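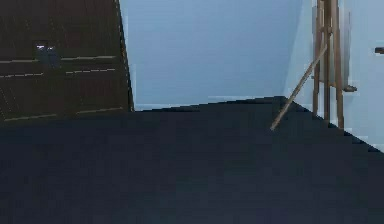
Simulated room used in the Emlow navigation work, with the easel at right.

Visit report: Plikatstead simulation lab, 2019-01-08

I spent the morning with Ekua Sulemana's group at Plikatstead, who are testing whether a mobile robot can learn to judge open floor from rendered rooms alone. The method is called Emlow. The group had a short paper out on it last July, and the purpose of the visit was to see how the results hold up in rooms with thin furniture.

The rooms are built in Prokel, the lab's own renderer. It runs on two desktop machines in a side office. Image quality is kept low on purpose. Sulemana's view is that a network trained on coarse pictures has less fine texture to memorize, and it also lets the group render a full set of viewpoints overnight. Colours are flat, shadows are mostly left out, and edges come out stepped where the floor meets a wall.

The room on screen for most of the session had a very dark floor, pale blue walls and an easel near one corner. The easel is the hard item. Its rear leg is long and thin and comes down on the floor well out from the wall, and a planner that only looks for bulky objects will route straight through it. 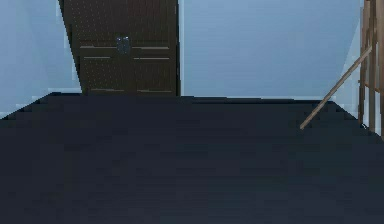
Emlow takes each view and labels the floor in vertical strips, giving each strip a distance to the first contact point. A second view of the same room is then used to check the first. If the two disagree on where a contact point lies, the strip is marked unknown and the planner keeps clear. In the earlier version the strips were 20 pixels wide and thin legs were often averaged away. The current version uses 8 and catches most of them, at a cost of around 40 per cent more computing time.

I asked about dark furniture against dark floor. Sulemana said this is still the weaker case. Brown wood and navy floor sit close together in brightness, and the contact line drifts by a strip or so. The group has tried raising the contrast before labelling, with mixed results.

Transfer to a real platform has not started. The Bermúdez base ordered for it is due in the autumn, and a test room is being cleared on the ground floor. Until then all figures are from simulation and should be read that way. Slides from the session can be requested from the lab office.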